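Flitlow Tea Room: Your Questions Answered

Hello, and thank you for stopping by! We get asked the same handful of things at the counter most days, and as Preben Ragnarsson is usually the one answering (while trying to pour a pot of tea at the same time, bless him), it seemed kinder to everyone to write it all down.

Do I need to book?

Not for a cup of tea and a slice of something, no. Just come in and find a seat. If there are more than six of you, please do ring the day before so that we can push two of the tables together by the window, which is much the nicest spot, though a little draughty in February.

How many people can you seat?

We have room for 19 indoors. There are benches in the yard as well, and plenty of our regulars sit out there in all weathers with a blanket and a scone.

Do you have anything without gluten or dairy?

We do, every day! There is always one cake made without gluten and one made without dairy, and quite often the same cake manages both. We bake everything in one small kitchen, though, so if you have a serious allergy please have a word with us before you order and we'll go through it all with you properly.

Do you serve at the table?

Order at the counter and we'll bring everything over. If you'd like to clear up after yourselves you are very welcome to, and there are trays for that on the side.
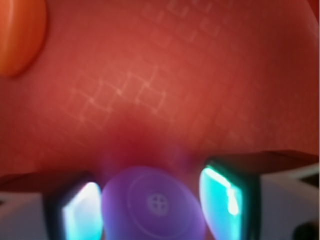

Red, up close.

Which teas do you keep?

Far too many, if you ask Preben. The two we sell most of are Proseck, a good strong breakfast blend that stands up to plenty of milk, and Bai, which is lighter and really best drunk on its own. Both can be bought loose to take home in a 50 gram bag. Plurnar is our winter blend, with orange peel and clove, and once it has gone it has gone until the next year. This year's last batch goes on the shelf on 25th January, so do come early if you're fond of it.

Can I bring my dog?

Please do, we love to meet them. Water bowls are by the back door. 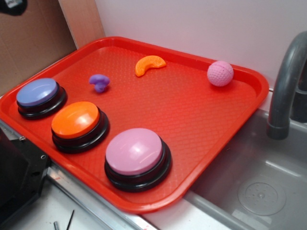
Well-behaved dogs can come inside too, as long as they stay on the floor and on a lead. If yours is nervous around others, the far corner is the quietest place to settle, and mornings before eleven tend to be calm.

Can I hire the tea room for a party?

Yes, in the evenings after we close. It costs £50 for the room, and food is on top of that, depending on what you fancy. We've had christenings, a chess club supper and one very jolly retirement do that went on a good deal later than planned.

Do you take cards?

Cards and cash are both fine, and there's no minimum spend.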